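From the Repair Bench: Old Desktops, New Memory

Hello again from the back corner of the Horport workshop! I promised last time that I'd write up the desktop refresh, and then May got away from me, so you're getting it now with a cup of coffee next to the keyboard and not nearly enough editing.

The short version is that we were given 46 office desktops by Garrido, the accounting people over on the Bestanberg side of town. They're plain, sturdy machines, the kind that sit under a desk for years and only get noticed when somebody kicks the power cord. Of those, 39 are worth fixing up and the rest are going for parts. Most of them need more memory and a good dusting, and I do love a job where the fix is that simple (on paper, anyway).

If you've never put memory in a desktop, it's friendlier than it looks. Side panel off, find the long slots on the motherboard, open the white latches at the ends. There's a notch in the stick that has to line up with the bump in the slot. Then you press down evenly until the latch clicks. It takes more of a push than you'd think the first time!

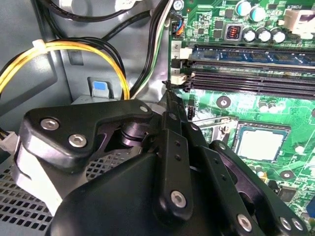
Chang-ho Na has been keeping the list of what goes into which machine, and he asked me to remind everybody to write it on the tag before the side panel goes back on. I have been guilty of this one myself. Twice. Please also check the little numbers printed by the slots, because some boards are fussy about which one gets filled first, and a machine that won't start may just want its stick moved over.

Processors are another story, and I'd rather you came and found me or Neusa Holanda before lifting one out. They go in one way only, there's a tiny triangle on the corner to match up, and you never push. Hold them by the edges, keep your thumbs off the underside, and don't set them down on bare metal or in the screw dish. Give every loose part its own spot.
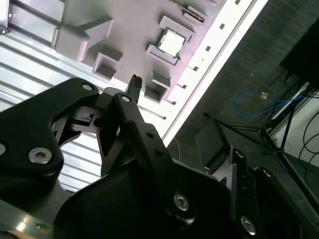 Neusa is also collecting spare memory for us, so if you have an old stick in a drawer at home, bring it in, even if you have no idea what it is. We can use anything 8 GB and up right away, and the smaller ones are handy for testing. Wrap them in an anti-static bag if you've got one. I have a stack of 40 bags on the shelf by the door, so help yourself.

Next time: hard drives, and how to label a cable so you can still read it in a year. Oh, and whoever borrowed the long Phillips screwdriver with the Juster sticker on it, I miss it very much.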